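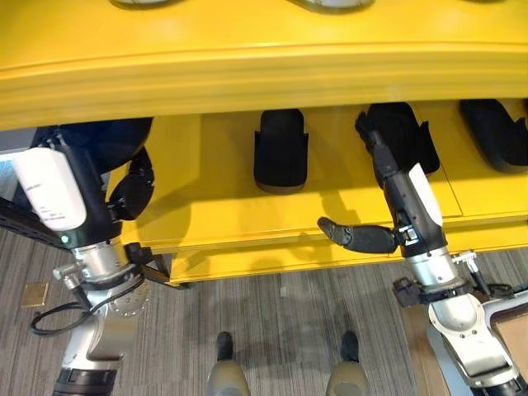
Visité en marzo el taller de pruebas de Govstead con Ditte Juhl. Íbamos a comparar dos formas de agarre: la mano de cinco dedos y la pinza de dedos amarillos con almohadillas de goma. Nos recibió Kolbrún Hallgrímsson, que lleva el banco de manipulación.

Empezamos por las manos. El ejercicio consiste en pasar piezas negras de plástico moldeado entre un estante y una caja translúcida. Son curvas, brillantes y resbalan bastante.

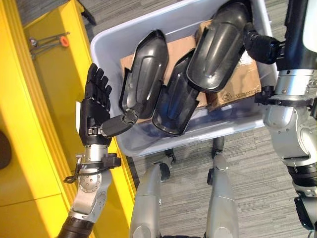

La mano derecha, en contacto con la pieza más grande de la caja.

Según Kolbrún, cerrar los dedos es lo fácil. Lo que más tiempo les ha llevado es la posición del pulgar, que ajustaron durante 251 intentos antes de dar por buena una configuración. 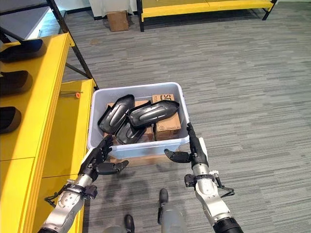 Con la caja hacen falta las dos manos, y ahí el controlador tiene que repartir la fuerza entre ambas muñecas. Ditte preguntó por el retardo entre brazos y le dijeron que unos 23 milisegundos.

Después pasamos a la pinza. Lleva la cámara en la muñeca, y a tan poca distancia la imagen pierde mucho detalle.

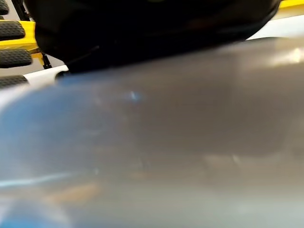
Vista desde la muñeca: almohadillas estriadas y una superficie gris muy cerca.

Para piezas curvas me quedaría con la mano. La prueba de desgaste de las gomas, de 1.000 ciclos, seguía pendiente cuando nos fuimos.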